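Tasix collection rules, README
June 2023
By Mylene Quiambao

# Tasix: hand-held gripper recordings, cloth and basket tasks

## What you are getting

1752 recordings made with two hand-held grippers, one in each hand, at the Nenendale room. Svyatoslav Karpenko ran the sessions and wrote the first version of these rules in May. I rewrote them after trying to use the data, and I'm less cheerful than he was.

## Rules we follow

1. Markers stay flat and clean. A lifted corner means the cube comes off and gets a new print.
2. Check both indicator lights before picking anything up. I don't take a green light as proof that a recording is good. It tells you the unit is on, and people keep writing "verified" in the log on the strength of it.
3. One task per recording. If you drop the cloth, pick it up and keep going. Do not restart until you get a pretty one.
4. Blur every face before files leave the building. Blurring has to be checked by a person, every file. The Drader script missed faces near the edge of the wide lens on 87 recordings in the first batch.
5. Bystanders sign the same form as operators. Standing by the wall with a phone still puts you in the data.

## Rules I don't trust yet

The Yazzie checklist wants a "naturalness score" from 1 to 5 for each recording. Two of us scored the same 400 and agreed far less than I'd like. The column is still in the table. Please don't filter on it and then tell me your model got better.

The checklist also asks for "diverse environments." We have one room. Moving the table a foot to the left is not a new environment, whatever the summary sheet says, and I have taken that word out of ours.

Nenendale, head view first, then gripper view:
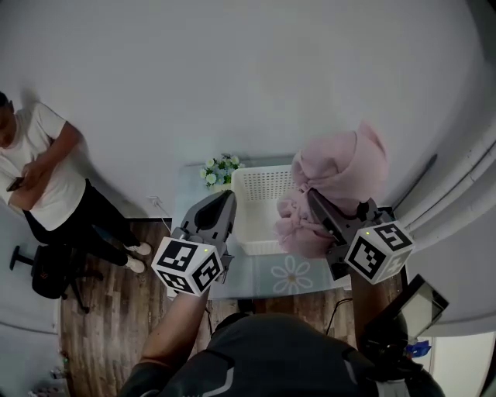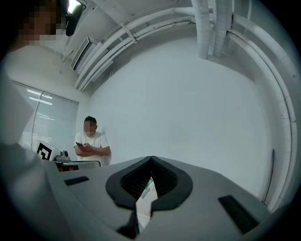

## Known problems

- Calibration was done per day, not per session. If a gripper got knocked at lunch, the afternoon is off and we may not know it.
- Cloth tasks have no agreed end point. Some operators stop when the item is let go, others when the hand is back at the start. Trim them yourself or ask for the trim list.
- Left and right were swapped in part of the May batch. The fix is in the table, but the folder names are still wrong.

## Before you cite this as good practice

Please don't, at least until somebody outside our group has followed the rules and told us where they break. Send corrections to Svyatoslav or me with the recording number.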